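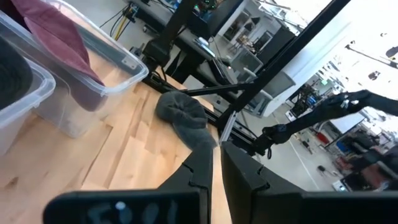

Sorting Small Knitwear into Clear Bins
Speaker notes, Glykeria Drakos
Tramville textile reuse meeting, 22nd April

Slide 1. Title
Give name and site (Grerkthorpe sorting room). Say that the talk covers small knits only: caps, socks, gloves, baby items. Coats and bedding are handled on a separate line and I have no data on them.

Slide 2. The problem
Small knits arrive bunched. A bunched cap and a bunched pair of socks have much the same outline on a table, and dark gray is the worst case. Ribbing, cuff and seam are hidden inside the heap. The sorter has to open the piece before deciding where it goes, and opening is where the time goes.
Pause here. Ask who in the room sorts by hand every day.

Slide 3. Table surface
We use pale wood. Dark knits stand out on it, lint shows up and can be wiped off. Cream and oatmeal items are harder to see, and we keep a sheet of dark card for those. Butcher-block tops are fine if the finish is smooth. A rough edge snags loose stitches. Run a nylon stocking over the top before first use — if it catches, sand again.

Slide 4. Bins
Clear plastic, open top, rounded rim. Reasons for clear: fill level can be read from the side, and a wrong item shows before the bin is emptied. We tried opaque gray tubs from Schouten for one season and went back.
Place the bins at one corner of the table, larger one to the back. The near bin gets the most frequent category. For us that is black ribbed knits.
Leave the lids off during a session and store them under the table.

Slide 5. Draping
A cloth hung over the front edge of a bin counts as unsorted. It has been put down, not placed. Push it fully inside or take it out again. Draped items hide the contents and get pulled out with the next piece.
This gets questions. Answer: yes, even when the bin is nearly full. Change the bin.

Slide 6. Procedure
One piece on the table at a time.
Lift by the thickest part and let it hang.
Find the opening. One opening and a closed crown is a cap. A heel turn is a sock.
Check the rib for runs.
Place, do not throw.

Slide 7. Trial
Run in September at the Trirkholm annex. 176 pieces, two sorters, same lot sorted twice after remixing. With pieces opened before placing, 9 went to the wrong bin. With pieces placed as they lay, 74 did. Most of those were socks filed as caps.
Limits: one lot, mostly dark colors, both sorters experienced. Do not present it as more than that.

Slide 8. Fill level
Stop 7 centimeters below the rim. Knits spring back overnight and a bin packed to the top will be over the rim by morning. Mark the line on the outside with tape. Marker rubs off.

Slide 9. Open items
Singles: we hold unmatched socks for one month, then send them to fiber recovery. Trirkholm holds theirs longer and reports few extra matches. I would like figures from other sites.
Labels: side or rim? We have moved ours twice. The side label blocks the view, the rim label falls off.

Questions. Handout is at the back table, one per site please.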